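Household Textiles, Unit 3: Twill cloth, how to recognise it and how to look after it
Terngate evening course, handout by Loukia Zervas
Please bring this handout also to the November meeting, we will need it again.

What is a twill

In plain weave, each weft thread goes over one warp thread and under the next one. In twill the weft passes over one or more threads and then under two or more, and in every new row this step is moved a little to the side. From this movement come the slanting lines which you can feel with the fingernail. Denim, gabardine and drill are all twills. If the lines are very fine, you may need to tilt the cloth towards the window before you see them.

A twill usually falls more softly than a plain weave of the same weight. It also hides small dirt rather well, especially in dark colours. For these reasons it is much used for work clothes, covers and curtains.

Warp, weft and bias

Before you cut, find the selvedge. The warp runs parallel to it. If you have only a remnant without selvedge, pull the cloth gently in both directions. The direction which gives less is normally the warp. On the bias (45 degrees) the cloth will stretch most, and a hem cut there must hang overnight before it is sewn. Mr Raptis will show this with the Bultstead remnants, which are sold by weight and have no labels.

Creases

We make a difference between a crease and a ripple. A crease has a line, and it stays where the cloth was folded or pressed. A ripple is a soft wave without a sharp line, and often it goes away when you smooth the cloth with the hand. Near a hem, ripples can come from a thread tension which is too high, but they can come also from the way the cloth is held. Lay the piece flat before you blame the sewing machine.

Pressing

For cotton twill use a hot iron with steam. For polyester mixtures use a medium iron and a pressing cloth, otherwise the surface becomes shiny. Press from the wrong side. Lift the iron and put it down again, do not push it along the hem. Let the piece cool before you move it.

Homework

Find at home one twill and one plain weave. Write down the colour, the direction of the lines and the place of any creases. Half a page is enough. Charalambos Raptis will collect the pages at the beginning of the lesson. 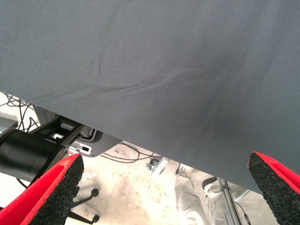 TWILL / DARK COLOURS

Grey cloth in a fine, even twill, slightly wrinkled. Look for the shallow crease across the middle and compare it with the softer ripples close to the hem. The left and upper parts look a little brighter, and the lower right looks darker and more blue, so judge a grey always in the same light.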